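Majali Tabletop - grey wood-grain finish
Sold by Sadell, Nanport

We love this top. The fine streaks of light and darker grey run with the grain, so crumbs and small scratches don't jump out at you, and bright colours look terrific on it - chip bags, string, whatever the kids have left behind.

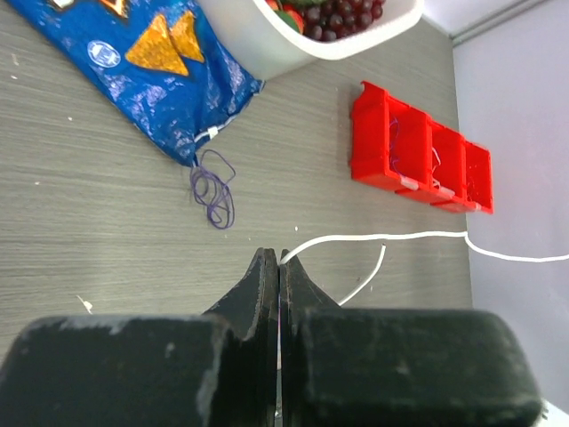 Can I put it on legs I already own?
Most standard screw-on legs will fit, and there are 6 spare screws in the box.

Deolinda Quintela in our Stultton shop has had hers since May and wipes it down with a damp cloth and a drop of dish soap. It's a great neutral backdrop for a white basket of pretend fruit or a red divided tray, so it's a favourite for play corners too!
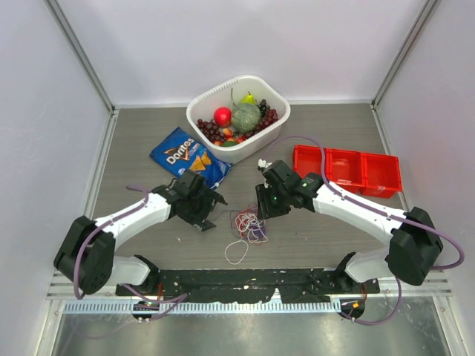

Please lift it with a second person and keep hot pots on a trivet. Item 1497, $200, pickup from either shop - ask at the counter for a colour chip.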